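About Politis

Politis records demonstrations for robot manipulation. An operator performs a task, either by guiding the gripper directly by hand or by driving an arm from a remote station, and we deliver the recording in a form that a learning system can be trained on. We work from one building in Plumville and a smaller room in Tulldale.

Most of our tasks come from shops, kitchens and stockrooms: picking up bottles, loading racks, sorting containers by type. Each task is written up before recording begins, with a start state, an end state and a list of permitted variations. Operators practise a new task until their times settle - only then do we keep the data.

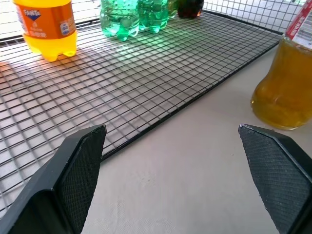 A standard order is 600 demonstrations of a single task. Our largest to date, for the Plostgate shelving project, came to 3,000, of which 1,063 were recorded by remote control and the rest by hand. Failed attempts are kept and labelled separately. Clients may have them on request.

Hand guidance is faster and gives smoother paths. Remote control is slower, but the recorded motion is one the arm has already carried out, so joint limits and reach need no further checking. We advise on the choice at the quotation stage.

Staff

Marisa Bassi - technical lead, calibration
Aldo Galli - remote stations and arm maintenance
Giorgia Villa - task design, operator training
Noemi Marchetti - data review and labelling

Visits to the Plumville site are on Thursday afternoons, by arrangement with Giorgia Villa. The Tulldale room is not open to visitors.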